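# Slope lesson, grade 8: how do I separate "rise over run" from "count the squares"?

**Asked in:** Classroom help > Middle school > Math
**Posted:** January 19, 2006
**Status:** answered

I teach three sections of grade 8 math and am rewriting my slope unit. The current version uses the Drolteto worksheet packet, which introduces slope on a square grid and stays there through the unit quiz. Students mark two points, draw the right triangle, count squares up, count squares across, write the fraction. Most of them can do this by the second lesson.

The trouble starts when the axes have different scales. On the September quiz I gave a graph with 1 unit per square on the horizontal axis and 5 units per square on the vertical axis. The line passed through (0, 0) and (2, 10). A large part of each section wrote a slope of 1, having counted two squares up and two squares across. A few wrote 5 and could not say why. When I gave the same two points as coordinates with no graph, nearly everyone got it right.

What I have tried so far:

- A reminder printed above each graph ("check the scale"). No visible effect after the first day.
- Having students label both legs of the triangle with numbers. This helps, but many of them label the legs with the count of squares.
- Skipping the graph and teaching only the formula (y2 – y1) / (x2 – x1). Quiz scores went up, but they could no longer tell me which of two lines on a graph was steeper, or what steeper had to do with it.

I have two class periods available before the next unit. I can print in black and white, and I have one overhead projector. Is there a known order for teaching this, or a specific exercise that makes the scale matter?

– huaranga_rd8

---

## Answer 1 (accepted)

The packet order is the cause. If every graph for two weeks has a 1:1 scale, "squares" and "units" are the same number, and there is no way for a student to learn that they are different quantities. A reminder does not fix it, as you found. I would change the first period as follows.

**1. Start with a table.** Use a context with different units on each axis. Mine is a tank being filled:

| Minutes | Liters |
|---|---|
| 0 | 0 |
| 2 | 10 |
| 4 | 20 |
| 6 | 30 |

Ask for the change in liters, the change in minutes, and the liters per minute. Everyone gets 5. Write "5 liters per minute" on the board and leave it there for the period. Do not use the word slope yet.

**2. Graph the table twice.** Each student gets two blank grids. On grid A, one square is 1 minute across and 1 liter up. On grid B, one square is 1 minute across and 5 liters up. Grid A needs to be tall, so use a full page in portrait. The line on A is steep, the line on B goes up at 45 degrees.

**3. Ask whether the tank fills faster in A.** This is the question that does the work. Let them argue. Usually someone points to the 5 on the board. Have them draw the same triangle on both grids, from (0, 0) to (2, 10), and label each leg with a number *and a unit*: "10 liters", "2 minutes". A label that says "2 squares" is marked wrong, even if the rest is right.

The unit requirement is what was missing from your labeling exercise. A student can write a bare 2 next to a vertical leg without noticing anything. It is harder to write "2 liters" there with the axis showing 10.
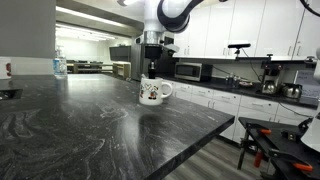 **4. Introduce the word slope.** Define it as change in y divided by change in x, then show that it gives 5 on both grids. Only now go to graphs without a context.

**5. Give mixed scales from then on.** At least half of the graphs in any set should have unequal axes. If a student sees ten 1:1 graphs in a row, the counting habit comes back.

For the second period, use matching cards. Each set has a graph, a table, an equation and a written rate. Include two graphs that look identical apart from the axis numbers, and two that look different but share an equation. Pairs of students work better than groups here. In groups, one student tends to do the matching.

On "steeper": keep the comparison, but state the condition. Of two lines *on the same axes*, the one with the larger absolute value of slope is steeper. Across different axes the appearance says nothing until you read the scale. I make them copy that sentence down.

– Alcides Mosquera

---

## Answer 2

Agree with the above. Two additions.

First, negative slope. If you run the tank activity, run it once more with a tank draining from 500 liters, for example (0, 500) to (5, 475). The vertical axis will probably need a break or a start value other than zero, and that is a second thing the packet never shows them. The students who count squares will also lose the sign, since a number of squares is never negative. Writing the change as "end minus start" takes care of this:

 change in y = 475 – 500 = –25
 change in x = 5 – 0 = 5
 slope = –25 / 5 = –5 liters per minute

Check that they subtract in the same order on both lines. That error is separate from the scale error and should be scored separately, or you will not know which one you are looking at.

Second, for printing: the Dusel grid maker lets you set the two axes independently and comes out clean in black and white. Closora has ready-made slope posters, but the ones I have are all on 1:1 grids, so I would hold them back until after the mixed-scale work. For the overhead, put the line on one transparency and the axis numbers on another. Then you can swap the numbers under the same line and ask for the new slope each time. Five swaps takes a few minutes and makes a good warm-up.

---

## Answer 3

just teach them the formula, they have calculators. worked for my classes

> **Comment from huaranga_rd8:** I listed this under what I tried. They get the number but cannot read a graph, and the state test has graphs.

> **Comment from huaranga_rd8 (on Answer 1):** Ran steps 1 to 3 with one section. Grid A did not fit on the page at 30 liters with the paper I have, so I stopped the table at 4 minutes and 20 liters. Question 3 took most of the period. Will do the cards next and use the draining tank as homework.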